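Read before Sunday's review session. These notes assume you have the Dumberg packet, pages 30 to 97.

Last week we ended on the question students always want to skip: when an appeals court sends a case back, what has the defendant won? Usually less than the headline says. In Dumberg, the court returned the matter for a hearing on trial counsel's performance. Reporters wrote that the conviction was "thrown out." It wasn't. Gonzalo Aguirre stayed convicted, and stayed in custody, until the trial judge ruled.

The usual test has 2 parts. Counsel's work must fall below a reasonable standard, and there must be a reasonable probability that the result would have been different. Courts like to say the first part is hard to meet. I don't think the record supports that. Read the opinions and watch how often judges jump straight to the second part, assume bad lawyering for the sake of argument, and deny relief anyway.
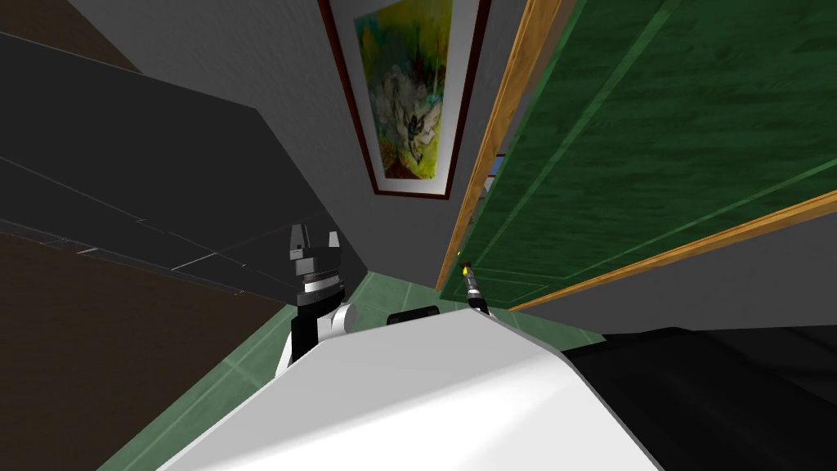
**Unit 4: Expert Witnesses**

Aguirre's lawyer, Arlo Ferreira, called one expert. He made one phone call to find her and never asked for money to hire a second. At the hearing he called this "strategy." Be suspicious of that word. A choice made without looking at the other options is hard to call a choice, and the trial judge said so at page 61 of the packet.

The state's answer was that a second expert would only have repeated the first. Maybe. But the first one, Peiyu Tan, told the jury she had not reviewed the tissue slides. Rodrigo Tejada, who testified at the hearing, had. The state's brief gives that difference a single footnote.

Be just as hard on the defense. Tejada was paid, he testifies mostly for one side, and his answers on cross about timing were vague. Would a jury have cared? I have my doubts, and so did the dissent.

For class:

- Find the place where the judge moves from "could have" to "would have." What evidence is cited there?
- Read the Quintana affidavit (Exhibit 3448). How much of it is firsthand?
- Draft one paragraph for the state on prejudice. Do not use the word "overwhelming."

The Yu opinion is optional. It is long and mostly repeats Dumberg, but the section on funding requests will come up in March.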